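Grultbridge Days: Saving the White Tablecloth
November 2, 2023

So I've finally done the thing I've been putting off since August, and gone through the linen cupboard. All of it! I started after breakfast with a cup of tea and great intentions, and by lunch there were pillowcases up the hallway and I'd lost the tea (found it later, on top of the dryer, stone cold).

Most of it was easy. Fitted sheets for a bed we sold when we left Partington, gone. Towels that had turned into sandpaper, off to the animal shelter, who are always glad of them. A set of placemats with lemons on them that I swear I have never seen before in my life. Then I got to the white tablecloths and came to a complete halt.

I love a white tablecloth. I know they're a pain. My mum had one on the table every Christmas, and we all spent the whole lunch watching the gravy boat like hawks, but it made even a plate of cold ham look like an occasion. I've kept it up ever since, and I have the stains to prove it. Tea, mostly. Curry, once, and we don't talk about the beetroot. 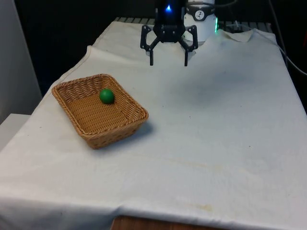
Anyway, my rule used to be that a mark meant the rag bag, and I've gone right off that. A cloth with a few faint yellowy-brown spots on it is still a perfectly good cloth. Put a basket over the worst of it, or the bread board, or a big jug of whatever's flowering, and your guests will be far too busy with the potatoes to notice. Wicker is my favourite for this, and it looks so nice against the white. I've got baskets all over the house, to be fair, so I may be biased.

The grey smudges bother me more than the stains do, I'll admit. They never seem to come from anything in particular. You fold a thing away looking lovely and it comes out looking like somebody leaned a bicycle on it. A long soak in a bucket of warm water with a scoop of oxygen bleach does wonders for most of mine, overnight if you can stand having a bucket in the shower. Then out on the line in full sun, which costs nothing and beats anything I've bought in a bottle. I did try the Wulivent powder a neighbour swore by and it smelled so strongly of fake lavender that I had to rinse everything again.

As for wrinkles, I've given up ironing the whole thing. It takes me an hour and my shoulder complains for 2 days. Now I put the cloth on the table the night before, spritz it with water, smooth it with my hands and leave it be. The soft creases that are left I've decided are charming. If a corner wants to bunch up, I tug at it as I go past and usually forget the rest.

Final tally for the cupboard was 29 things out the door, and every single white cloth put back in. I did at least fold them properly this time, and they've got their own shelf, with the runners in a basket beside them. The lemon placemats are still sitting on the end of the bed. I think I might be starting to like them.

Next up is the drawer under the oven, if I'm feeling brave. Kirkov the cat has already been asleep in it twice this week, so I'll have to negotiate.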